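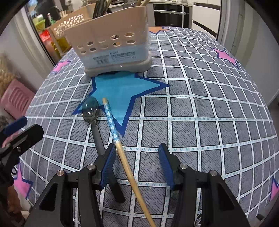 Gralham Table Linens Oilcloth, Two Months In

I have been through a lot of tablecloths. Cotton ones that looked lovely until the first plate of spaghetti, a vinyl one that smelled like a new shower curtain until we gave up on it, and a linen one I was too scared to use (it's still in the closet, ironed and folded, like a museum piece). So when I finally ordered the Gralham wipe-clean cloth in the Ponce pattern, I wasn't expecting much. Two months later I'm the person who tells dinner guests about her tablecloth!

First, what it is. It's cotton underneath with a matte coating on top, and the matte part is the reason I love it. Most wipe-clean cloths have that wet shine under a ceiling light, and this one just looks like fabric. My sister-in-law rubbed it between her fingers for a good while before she believed me that it was coated.

The cleaning

We eat a lot of noodles, dumplings and saucy things with rice, so there's soy sauce on the table most nights, and chili oil more often than I'd like. Soy sauce comes up with a damp sponge. Chili oil needs a drop of dish soap and a second pass. Turmeric is the one that beat me: I left a curry drip overnight in October and there's a faint yellow spot by my chair that I can still find if I go looking. With a busy pattern like this, you really do have to look.

Hot dishes are fine if you use a trivet. The care card says no pans straight off the stove, and I've stuck to that. Soup bowls and teapots have left no marks.

How it hangs

Coming out of the package it had creases you could have ruled lines with. I was pretty disappointed for the first evening. Don't iron it from the top! I turned it over, put a dish towel on the cotton side and used the lowest heat, and most of them let go. The last few dropped out by themselves over a week or so. The weight is just right – heavy enough to stay put when somebody drags a plate toward them, light enough that I can shake it out over the porch rail with one hand.

I looked hard at the Nuvine cloth too, and I've eaten off one at a friend's house. It's softer, and the colors are prettier if you like pastels, but the hem is only folded and glued and hers was lifting at one corner. Gralham stitches theirs all the way around. I bought mine at Vaststead, where they'll cut from the roll if your table is an odd size, and the cut pieces can be hemmed for a small fee.

What I'd change

I wish it came in a true round. You can get a square and let the corners hang, which looks nice in a cafe sort of way, but on a small pedestal table the points end up in people's laps. I'd also love matching napkins in plain cotton. And the Ponce pattern has a clear up and down, so check which way it faces before you clip it on. I've had mine sideways more than once and didn't notice until dessert.

I'm ordering a second one for the porch table in the spring, probably in the same pattern, and maybe a longer drop this time so it covers the ugly legs.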